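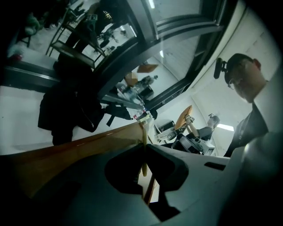 Does a window feeder bring more bird strikes on the glass?
It depends on the distance. A feeder stuck to the pane, or hung within a couple of feet of it, means the birds leave slowly and bump the glass gently if they bump it at all. Put the same feeder across the patio and they have room to get up to full speed before they reach your kitchen window.

That is the one piece of feeder advice I will repeat without grumbling. Most of the rest deserves a harder look than it gets, so here is what I make of the usual household tips for people who feed wild birds.

Posted 13/01/2019

Hawk stickers

One black hawk shape in the middle of a picture window does very little. Birds fly around the sticker and into the glass beside it. If you want decals to work you need a lot of them, on the outside of the glass, spaced about as far apart as the width of your hand or closer. The packet I bought at the garden center in Lindosley held 5 stickers and claimed to protect "a whole home." It would have covered the bathroom window. Plain dots of white tempera paint are cheaper, and they last longer in the rain than you would think.

Hot pepper on the seed

Squirrels dislike it and birds don't seem to taste it, so the theory is sound enough. In practice the powder blows in your face when you pour, washes off in the first shower, and the squirrels come back. A smooth pole with a wide baffle does more. Set it well away from anything a squirrel can jump from, and that includes the fence, the grill and the arm of the porch swing.

Cleaning

Here I am a nag. Dirty feeders spread disease, and a dirty feeder is worse than having none. Every two weeks is fine in cold dry weather, more often when it's wet. Take the thing apart. Scrub it with a bottle brush and hot soapy water, then soak it for ten minutes in one part bleach to nine parts water. Rinse until you can't smell bleach and let it dry all the way through before you fill it. Damp seed clumps at the bottom of a tube and goes moldy where you don't see it.

I've been told vinegar is "just as good and natural." It takes off the white crust. I wouldn't trust it to do more than that.

Also, don't use the kitchen sponge. Keep a brush in the garage for this job and nothing else.

Fancy feeders

My Orlandini tube feeder cost far too much and has metal ports, which I admit have held up. The Indura tray I bought the same year cracked in August, along the seam by the hanger. Draw what conclusions you like from a sample of two. What I look for now is whether the bottom comes off without a screwdriver, as a feeder that is hard to open is a feeder that doesn't get washed.

Seed storage

A metal can with a tight lid, somewhere cool. Plastic tubs are fine until the mice find them. Skip the bay leaf trick for moths – I tried it and got moths and bay leaves. Freezing a new bag for a few days works better if you have the room. Buy less at a time, too. The big sack is only a bargain if you get to the end of it before it goes stale.

Cheap mixes are mostly filler. Look at the ground under the feeder after a week and you'll see what the birds thought of the red milo. Black oil sunflower on its own suits most of what visits us in Restadcombe.

Bread

A few crumbs won't hurt, but there's not much good in it for them either, and it goes moldy fast. Put it in the compost.

Coffee grounds to keep cats away

I have watched the neighbor's cat nap on them. Trim back the low cover near the feeder instead, so there's less to hide behind, and leave some thicker shrubs farther off for the birds to use.

Next time I get to nest boxes, and why I would leave the perch off.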